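Brasimer Household Notes
Kitchen > Waste and recycling > Cartons
Posted by Shabani Mwakyusa, December 14, 2022

Emptying, flattening and storing milk cartons

Cartons take up more room in the recycling bin than anything else that comes out of the refrigerator, and most of that room is air. The method below covers the common one-liter carton with a screw cap and the smaller gabled type. It needs no tools beyond a tray and a sink.

What a carton is made of

A milk carton is paperboard with a thin polyethylene layer on each face. Long-life cartons usually add a layer of aluminum foil. The board gives stiffness, the plastic keeps liquid out of the board. For flattening, two things follow. The panels fold cleanly along the factory creases and badly anywhere else. The top and bottom seams are heat sealed and resist being pulled open by hand, so start at the corners, where the folded ears are held only by a spot of glue or a light weld.

Draining

Pour out what is left, then hold the carton with the spout at the lowest point. Milk collects in the shoulder beside the spout, and a carton held level on its side will keep a spoonful there. Thirty seconds with the cap off is enough for whole milk. Cream takes longer.

Rinse once with cold water, a quarter full, cap on, shaken for a few seconds. Hot water sets the milk protein on the inner wall and makes the smell worse. Drain again in the same position. 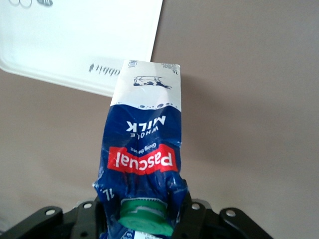
One-liter whole milk carton, spout down, creased around the lower half.

Crushing and folding are different operations. A crushed carton has creases running in all directions, and it springs back part of the way as soon as the pressure comes off. A folded carton stays flat. If a carton has already been squeezed, push the side panels back out from the inside with the handle of a wooden spoon before folding, or accept a thicker package.

Folding sequence

1. Remove the cap and set it aside.
2. Lift the ears at the sealed ends and press them outward until they lie in line with the seam.
3. Lay the carton on its side and press the two narrow panels inward along their center line.
4. Work from the bottom toward the spout so that the air has somewhere to go.
5. Press the whole length with the forearm.
6. Replace the cap while the carton is still under pressure.

Step 6 does most of the work. With the cap off, the board relaxes and the carton recovers a good part of its thickness overnight. A tight cap holds it. Check the local rules first, as some collections want caps left on and others want them in a separate container. Sarkia takes them attached. Celport changed its instructions in April and now asks for loose caps in a bag, so there we fold the panels and tuck the flattened cartons under one another.

Using a tray as a work area

Do the job in a shallow tray with a raised rim. Even a well-drained carton releases a few drops when it is pressed, and milk in the joint of a tabletop is difficult to remove. Plastic is preferable to metal for this, as it is quieter and does not mark. Rounded inside corners wipe clean with one pass of a cloth; square corners need a brush. Keep the carton toward the back of the tray and leave the front clear for the cloth. 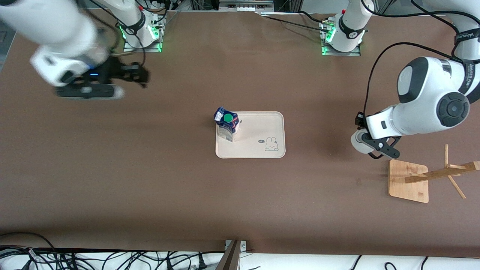
Small cartons are stiffer for their size than one-liter cartons and do not fold well lengthwise. Open the gable fully, flatten the four top panels outward, then press the body from corner to corner so that it closes like a paper bag. The base will remain as a small square. Fold it up against one side.

Storage until collection

Stand flattened cartons on edge in a narrow box, open end up, so that any remaining moisture can leave. Do not close the lid for the first day. I use a Mussa file box, 349 mm long inside, and the last full load was 53 cartons. Left unflattened, the same box takes 9 – and those have to be stacked with some care.

Problems

Sour smell: rinse was skipped or the carton was capped wet for several days. Open, rinse cold, drain again.

Carton splits at the side seam: pressed across the crease. It can still be recycled, but it will drip.

Cap will not hold: thread is deformed or the neck was bent during pressing. Use a rubber band around the middle.

Tray slides: put a damp cloth under it.

Next in this section: Jars and lids
Comments (158)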